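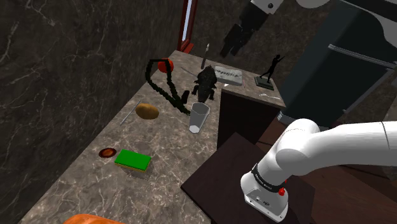
stonedust_pam
Marble for a kitchen you cook in every night? I'd think hard about that. Mine had rings from lemon juice inside of a month, and that was with the Lurnik sealer on it.

tilly420
OP again. I know, I know, everybody says etching. But I've wanted marble since I was a kid and I'm only doing this kitchen once! The brown and gray kind with white veins is the front runner. Breslow quoted me 200 extra to run a darker one up the wall behind it, and I'm sorely tempted.

grout_expectations
Do the wall. Nobody chops onions on a wall. For the counter I'd go quartzite and sleep at night.

tilly420
Ha, fair. Went and looked at quartzite at Aebischer back in February and it left me cold - pretty, but it all seemed kind of blue to me.

mossyoak30
Gonna disagree with Pam. We've had marble 2 kitchens in a row, three kids, tomato sauce everywhere. Get it honed, not polished, and the etches mostly blend in. Drirness makes a wipe-on sealer I like better than Lurnik, goes on in 30 minutes and doesn't stink up the house.

stonedust_pam
Sealer doesn't stop etching though, it's for stains. Two different things. Mine IS honed and I still see every ring when the sun comes in.

mossyoak30
Then I guess I've stopped looking, lol. Is yours light or dark?

stonedust_pam
Dark. Might be part of it.

tilly420
Ok so can I get a sample and just leave half a lemon on it overnight? Would Breslow let me keep a scrap for that?

grout_expectations
They gave me one. Ask for an offcut from the same slab, though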